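# Gripper swap and compare: fixture board station

Section 4. Wrist camera check and finger trials. Read section 3 first if the arm hasn't been homed.

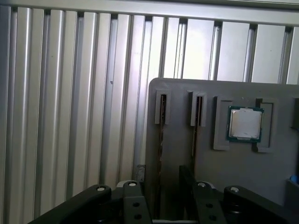
*Fig. 4-1. Wrist camera view, linkage gripper fitted. Processor in socket frame, slot frames to the left.*

Written for the Custach linkage gripper and the Vendby parallel gripper. Same arm, same controller (Plullus), same board. Only the gripper and its cable change. If yours has the older flange, stop and ask Henok Hailu for the adapter sheet.

## 4.1 Before you start

- Arm in hold, speed at the low setting.
- E-stop in reach of your free hand. Not on the shelf.
- Hex key, lint-free cloth, log sheet.
- Spare processor for trials. Scrap ones only, never a good part.

**CAUTION:** Grippers do not hold when power drops. Take the part out of the fingers before you kill the supply.

## 4.2 Fit the gripper

1. Jog to the CHANGE pose. Wait for the green state on the pendant.
2. Unplug the old cable at the wrist. Pull on the plug, not the wire.
3. Back out the flange screws, crosswise. Keep a hand under the gripper.
4. Wipe both faces. Grit here shows up as tilt at the fingertips.
5. Seat the new gripper on the dowel. It only goes one way. If it rocks it's not seated.
6. Screws in, crosswise again, snug and then tight.
7. Plug in. Select the gripper profile in the controller: CUS or VEN. Wrong profile = wrong stroke, and the fingers will slam.
8. Open and close 2 times with nothing between the fingers. Listen for clicking.

Note: on the Custach, look at the link bolts from the camera feed every time. Pale heads stand out well against the black links, so a bolt backing out is easy to catch. Don't trust it by feel.

## 4.3 Check the camera

Camera stays on the wrist for both grippers. Don't move the bracket between runs or the comparison is worthless.

1. Jog to VIEW. Socket frame should be right of center, both slot frames to its left, like Fig. 4-1.
2. Processor must be fully in view. Gripper at the bottom of the picture is fine, it should not cover the chip.
3. Look at the heat spreader. Some haze on the metal is OK. If it blows out to pure white, drop the exposure one step.
4. The ribbed aluminum behind the board is bright and will fool auto exposure. Lock exposure on the gray panel, then go back to VIEW.
5. Run FIND SOCKET. Outline should land on the frame. If it lands on the ribs, redo step 4.
6. Save the view under the gripper's profile name.

**NOTE:** FIND SOCKET sometimes picks up the slot frames instead. Raised gray borders on both, so it's an easy mixup for the detector. Narrow the search box from the left side and run again.

Look for loose bits on the board, down near the lower corner too. Anything there gets brushed off before the arm moves. Small gray crumbs are hard to see against gray.

## 4.4 Trial run

Same order for both grippers. Do not skip ahead becuase the first picks look good.

1. Load trial PICK-SQUARE.
2. Set grip force to the low preset.
3. Step through the approach one move at a time. Watch the clearance between the fingers and the socket borders.
4. Close. Hold. Read the force off the pendant, write it down.
5. Lift straight out. No twist.
6. Return to the socket, release, back off.
7. Repeat till you have 7 picks. Drops count as picks, don't redo them.
8. Swap gripper (4.2), check camera (4.3), run again.

**CAUTION:** Keep fingers (yours) clear of the linkage. The Custach arms swing outward as it opens and the pinch point moves with them. The Vendby doesn't do this, so people get used to it and forget.

**CAUTION:** Never grip on the gold edge. If the fingertips are landing low, raise the pick height and start over.

## 4.5 What to write down

Per pick: gripper, force, result (held / slipped / dropped), tilt yes or no, anything odd. One line each.

From the August trials, for reference: the Custach took almost 4 seconds per pick on the low preset, and slipped on 2 picks when the pads hadn't been wiped. Vendby was quicker but needs more room beside the part, and the socket borders don't leave much. Kimie Nomura has the full sheets if you want them.

Pads: Woldemariam soft pads for both. Do not mix old and new pads on one gripper. Pairs only.

## 4.6 If it goes wrong

- **Fingers stop short.** Wrong profile, or cable not home. Check the profile first.
- **Part tilts on lift.** Dirty flange, or one pad worn. Wipe, swap pads, try again.
- **Camera picture shakes.** Bracket screw. Tighten, then redo all of 4.3, both saved views.
- **Outline drifts between picks.** Lights changed. Close the blind, lock exposure again.
- **Fault 7 on the pendant.** Gripper over current. Open by hand with the release tab, power cycle the wrist, re-home.
- **Anything touching the slot frames.** Stop. Retract straight back, don't jog sideways. Check the slits for chips of plastic before teh next run.

When done: part out, fingers open, arm to PARK, log sheet in the tray. Leave the last gripper on. Section 5 starts with it fitted.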